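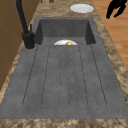 # Wurkska adds simulated kitchen tasks to its remote demonstration kit

CLESVILLE, July. Wurkska has released version 2 of Dalach, its software for recording robot demonstrations by remote control. The release adds a set of simulated kitchens in which an operator drives a virtual arm through a task and saves the run as training data. It is available to existing license holders now.

Earlier versions of Dalach recorded from physical arms only. Version 2 uses the same hand controller, the same log format and the same review screen for both. A run recorded in simulation can be placed in the same training set as a run recorded on hardware, and each is tagged by source.

## Task content

The kitchen set contains 37 tasks. Most involve picking up a small item and moving it between a plate, a counter and a sink. One layout places a plate with a small round yellow item in the basin of a dark gray composite sink and a second white plate on the granite counter beyond it. The basin walls are steep, so the operator has to choose an approach angle before lowering the gripper. Wurkska selected sink layouts for the first release after customers reported that deep containers produced the most rejected demonstrations.

Object positions are varied at the start of every run. Counter material, cabinet finish and floor can be changed from the task file without editing the scene itself.

## Recording and review

The operator moves the controller by hand and the arm follows. Gripper opening is set by a trigger. Dalach logs joint positions, gripper state, object poses and all camera views at a common time step. A run can be paused, rewound to any logged point and continued from there. The discarded section is kept in a separate file and is excluded from export by default.

Review is done on playback. The reviewer marks a run as accepted, rejected or trimmed, and may attach a short text note. Runs with a collision above the set force limit are flagged before review.

In internal trials at the Clesville office, 7 operators recorded 200 accepted demonstrations of the sink task. Wurkska has not yet published results for policies trained on this data. A technical note covering the trials is in preparation.

## Hardware support

Version 2 works with the Afridi hand controller in wired mode. Wireless mode is not supported in this release. Existing calibration files for the controller can be reused, but workspace limits must be set again for each simulated kitchen.

## Availability

License holders can download the update from their account page. The kitchen set is a separate download and requires version 2. Recordings made in version 1 open without conversion.

## About Wurkska

Wurkska develops software for teleoperation and demonstration recording. The company is based in Clesville.

Press contact: Wurkska press office, Clesville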